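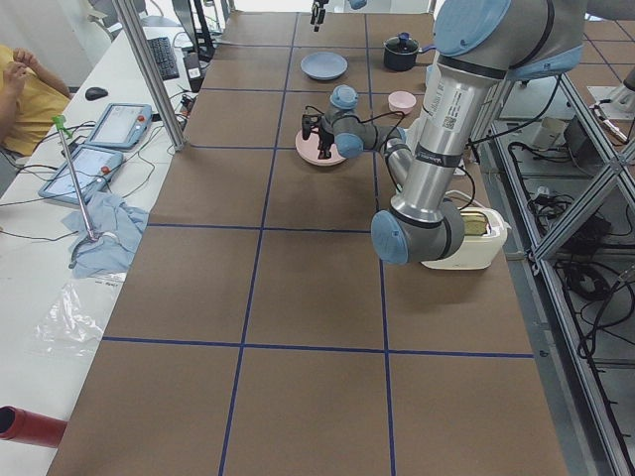
Covering a long table with kraft paper and marking it into squares

Posted in Tables and Benches

I look after the long work table in our shared room at Virnden. We cover it in brown kraft paper and divide it with dark blue tape, lengthwise and crosswise, so every plate, bowl and cup gets its own square when we lay things out. The layout works well. The trouble is the paper, which ripples after a few days, and the tape lifts where two strips cross. I also can't get the crosswise lines to stay square with the long ones by the time I reach the far end. The roll is 50 metres, so I'm not short of paper. Is there a better order to do this in? And should the squares be bigger? The toaster takes up a lot more room than a cup.
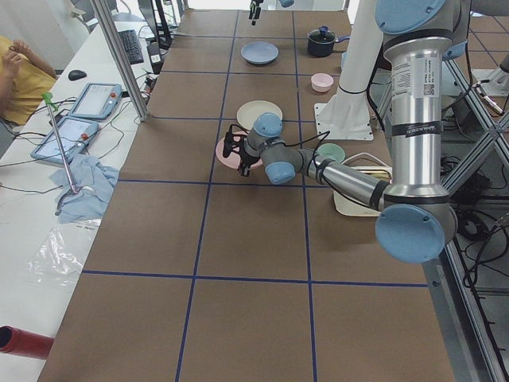
The paper and tape grid, with the tableware at the far end.

Posted by bench_and_roll

Paper first, all of it, then leave it flat overnight before any tape goes down. Kraft paper off a roll wants to curl back. If you tape it straight away, the curl goes into your squares as ripples. Pull it firmly over the ends and fix it on the underside, where it won't get bumped.

For the lines, don't measure each one from the last one. Any error adds up as you go. Hook a tape measure on one end of the table, leave it there, and put pencil ticks down both long edges. Do the two long lines first, then join the ticks across. Check one corner with a carpenter's square before you stick anything down.

Where the strips cross, press the bottom strip down hard with the back of a spoon, then lay the second one over it without stretching it. Stretched tape shrinks back, and that's usually what lifts.

If you have anything bolted to the table, slit the paper in from the nearest edge and trim around the base. A join beside a mounting plate is easy to cover with a short piece of tape. 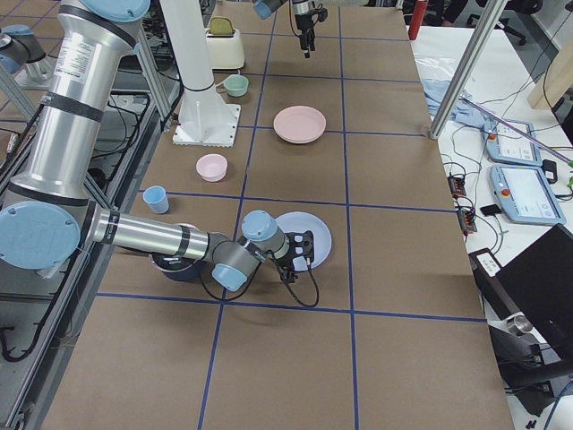
On size, I'd go by your biggest plate plus a hand's width all round. A toaster can sit near the end of a row with the slot facing up and clear space beside it. Small things like cups and bowls look lost in a big square but they're easier to pick up, and you won't knock the one next door. Keep 2 or 3 squares free at the near end for putting things down.

Posted by Stidico

We use the 19 mm tape from Hartono and it comes off clean. The wider stuff tore our paper.

Posted by marg_in_the_shed

Have you thought about a vinyl cloth? I got one from Nestov with squares already printed on it and it wipes down. Not sure if they do a plain brown. It does slide a bit, so you'd need clips.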